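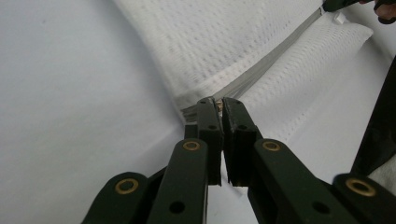 Print this article
E-mail this article

House rules for the hand-held gripper

When the Pivetti workshop in Suvstead began recording people doing household jobs with hand-held grippers, its written instructions ran to half a page. They said to charge the batteries, wipe the lens and put things back where they were found. The version in force since January has 16 clauses, and two other workshops, one of them in Poltness, now work from the same text.

The recordings are used to train robot arms. A person holds the tool and does the job with its two fingers, and a camera on the tool takes in what the arm would later have to see. If the person cheats a little, the arm learns from the cheating. Most of the rules deal with that in one way or another.

Zips get a clause to themselves. The slider must be held between the fingertips before any pull begins, and the pull should follow the line of the tape. Hooking the slider with one finger and dragging it is not allowed, even when it is quicker. Soft goods such as cushion covers and pouches tend to travel with the slider, so the far end may be steadied, by a second tool or by hand. Whichever is used has to be written on the session sheet.

That last point took the longest to settle. Olaniyan, the firm that checks recordings for all three workshops, wanted bare hands kept out altogether. The workshops replied that a cover filled with wadding will not stay put for anyone, and that people at home use both hands without thinking about it. The agreed wording permits a hand to hold but never to move the object towards the tool.

Wear is covered in more detail. Fingers may be scuffed, but the tips must meet squarely along their full width. The pivots are checked by opening and closing the tool slowly, with any sideways play of more than 2 millimetres sending it back to the bench. Operators change over after 15 minutes of fine work, which includes zips, buttons and drawstrings. Sore thumbs were the commonest complaint under the old arrangement.

Failed attempts are kept. A slider that slips is part of the record, provided the operator carries on in the normal way and does not stop to start again. Olaniyan went through 230 recordings before the clause was adopted and found that a good many had been trimmed to leave only the clean pulls. Trimming is now done by the checkers, who note what they take out.

The text is due for review next year. Poltness has already asked for a clause on press studs.

28 April 2021

Print | E-mail to a friend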